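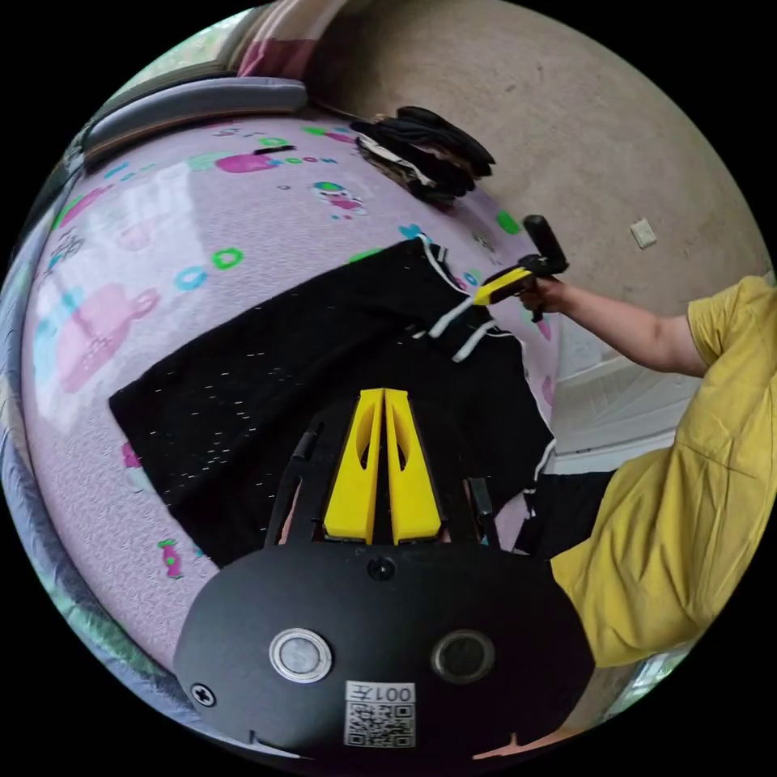

Week 6 handout: Folding, sorting and the household textile

Most of you arrived in this course believing that folding is something that happens on a table. Very few people own a free table. They own a bed, and the bed is where the laundry goes, which means your folding surface is soft, knee-high and decorated by someone else's taste. A lavender sheet with cartoon motifs and the word GO on it is a perfectly respectable work surface. A large black garment spread across it shows up well, white flecks and all, and the white trim gives you an edge to look for, which is more than most black garments will do for you. Watch the side of the bed, though. Once part of a garment hangs over, gravity has opinions about your fold.

Reading for this week is the Clolberg chapter on flat goods, pages 50 to 80. Skip the section on napkins unless you have been asked to cater something.

1. Before you fold

Last week's homework came back with a great many photographs of finished stacks and very little about how they got that way. A finished stack tells me you own clothes. I would like to know where you put the first sleeve.

Spread the garment fully. I mean all of it, including the bit you have decided is close enough. Smooth from the middle out with the flat of your hand. Do not shake it over the bed, where everything it was carrying will land on the place you sleep. Shake it in the hall.

Find a reference edge. On striped or trimmed clothing this is a gift. On plain dark knits you will have to use a side seam, and at night, by a bedside lamp, you will have to find that seam with your fingers. Students with strong feelings about mood lighting may want to turn on the ceiling light for ten minutes.

2. Dark goods

Dark clothing gets its own session because it causes most of the complaints. Three black items in a heap look like one black item with too many arms. Pull the heap apart before you start and lay each piece down facing the same way.

If something patterned has gone in with the dark pile, leave it sticking out. It makes a useful marker, and you will know which end of the pile you came from after the phone rings.

Lint: deal with it on the flat garment, before the first fold. A roller used on a folded sweater cleans one quarter of a sweater. Check first that what you are rolling is lint. One of last year's students spent most of a Thursday evening trying to remove the flecks from a tweed.

3. The basic fold, for large garments

Lay it face down, hem toward you. Bring one side in to the center line, sleeve and all, then lay the sleeve back along the body. Repeat on the other side. You should have a long rectangle. If you have a long triangle, your center line has wandered, and you should start again before you get attached to it.

Fold up from the hem in thirds. For very thick items, fold in half and stop. The Rinel method calls for a further roll at this point, and it does look handsome in a suitcase. In a drawer it comes undone by morning and you have a sausage.

Stack by depth of drawer, heaviest at the bottom. Keep finished work at the headboard end and unfolded work at the foot. People who mix the two end up folding the same cardigan twice and feeling very productive.

4. On fitted sheets

We will cover these in week 9. Please stop emailing.

5. Stopping

The bed has one great weakness as a work surface: at some point you will want to get into it. Whatever is not folded by then goes on the chair, and what goes on the chair stays there until spring. Chae's essay on this (in your reader, after the Jindine diagrams) is short and a little too accurate. Set an end time and work backward from it. If you have twenty pieces left and no patience, fold the large ones. Socks can live in a bag for another day without harm to anyone.

Assignment

Fold one large dark garment on your own bed, on whatever sheet is already there. Do not change the sheet to impress me. Write 500 words on where the fold went wrong. If you believe that it did not go wrong, write 500 words anyway and bring the garment in. One submission last term ran to 4000 words and concerned a single hooded sweatshirt. It was quite good, but I will not be reading another.

Papers go in the tray outside the textile room. Questions about grades go to Przemysław Wysocka, who is kinder than I am and gives the same marks.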